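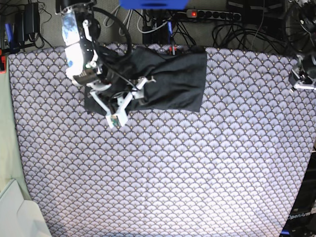 Issue 70

Tuesday, July 25, 2006
By Leonor Pacheco

Questions about verge salting and gritting

Does grit really melt ice?
Rock salt does. Plain grit only gives tyres something to bite on, whatever the leaflet claims.

Is the Zidgate additive worth paying for?
I doubt it. The maker's trial covered 3 lanes on one mild night in November, and I have yet to see figures for a hard frost.

Will salt kill the grass?
Near the kerb, often. Suppliers say it grows back – ask them when.

How much should a depot hold?
Ours at Zistavgate holds 529 tonnes. Efren Dumlao thinks that is plenty. I'd want to see a bad winter first.

Can I take salt from a roadside bin for my drive?
No. It is for the road and the footpath.

Contact the Roads Desk | Copyright 2006 Meseo | Back to top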